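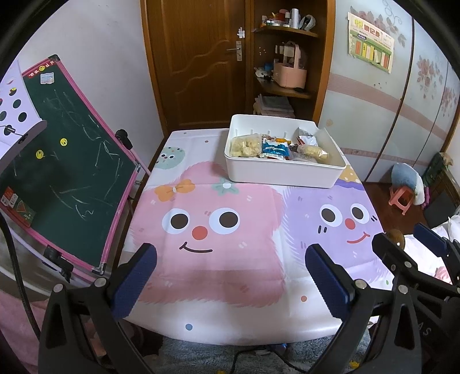

Snacks in the white bin, and the cartoon tablecloth I now want for my own kitchen.

So, the open day at the Zitdale pottery works! I'd been meaning to go for years and kept missing it, because they only open the doors to the public once a year and I never remember until the posters have gone soggy. This time Simin Nouri rang me the night before and said she was driving, I was coming, and could I please bring change for the car park. (I forgot the change.)

It's out past Fistitthorpe, down the lane with the weighbridge at the end, and the road in is worse than people say. We got there just after the gates opened on October 9, 2022 and there was already a queue for the seconds shop, right back to the bike rack. We decided to be grown-ups and do the tour first. I still think this was the right choice, though Simin will tell you about a certain green casserole dish that was gone by the time we came out.

Tours went off in groups with a guide, and ours was Sekar Subramaniam, who has been a caster there for 21 years and talks at a fantastic speed. We began in the slip house, where the clay is mixed up with water until it's like double cream. It's noisy in there and smells like a riverbank. He let us put a finger in the bucket, and everyone did, including a man in a very nice coat.

Then the casting shop, my favourite bit by miles. I had always thought mugs were all thrown on a wheel, and a few of the big pieces here still are, but most of the range is poured into plaster moulds. The plaster drinks the water out of the slip, a skin of clay builds up on the inside, and you tip the rest away. You get one chance to open the mould cleanly. Sekar did a jug for us and it came out perfect. Then he offered the next one to the group, and a girl of maybe ten stepped up and did it better than any of us would have. Mine, had I been brave enough, would have ended up back in the slip house.

Handles are stuck on by hand. I asked how many a person does in a day and got a laugh and "it depends who's asking".

The kilns were a bit of a letdown, I'll admit. I wanted brick and flames and a man with a shovel. What they have is a row of big grey electric boxes with a timer, and the one we were shown was shut. The old bottle kiln is still standing in the yard, though, and you can walk right inside and look up at the circle of sky, and that made up for it. The echo is marvellous. Simin sang a bit of a hymn in there, and a couple from another group clapped.

After that it was decorating. Annick Lemieux runs that side, and she had put out a tray of biscuit-fired tiles so people could have a go at banding, where the piece goes round on a little turntable and you hold the brush still. It looks like nothing at all. My line wandered off up the tile and never came home. She does 7 rings on the rim of the Hashemi bowl (the blue one, you'd know it if you saw it) without seeming to breathe. They fire your tile and post it on for a fiver, so in November I should be getting my wobbly effort through the letterbox, lucky me.

One grumble: the signs. We went round the glaze store twice looking for the toilets, and there was a family ahead of us doing the same. A few arrows on sticks would sort it out. Also the talk on the history of the works was upstairs with no lift, and a lady with a walking frame had to give it up, which seemed a shame when there was a perfectly good showroom on the ground floor. I've put both on the feedback card.

The seconds shop, then. Go early, take a bag, take newspaper to wrap things in because they'd run out by lunchtime. Most of what's on the shelves has a pinhole in the glaze or a speck under it, and I honestly couldn't find the fault on half of mine. I came away with five side plates, a butter dish with no lid and a huge mixing bowl that I had to carry in my arms like a baby. Simin bought a teapot and then went back for the second teapot.

If you fancy it next year, the tour is £8, under-twelves go free, and the seconds shop costs nothing to get into. Wear flat shoes, as the yard is all cobbles. Parking is cash only, and Simin would like her change back.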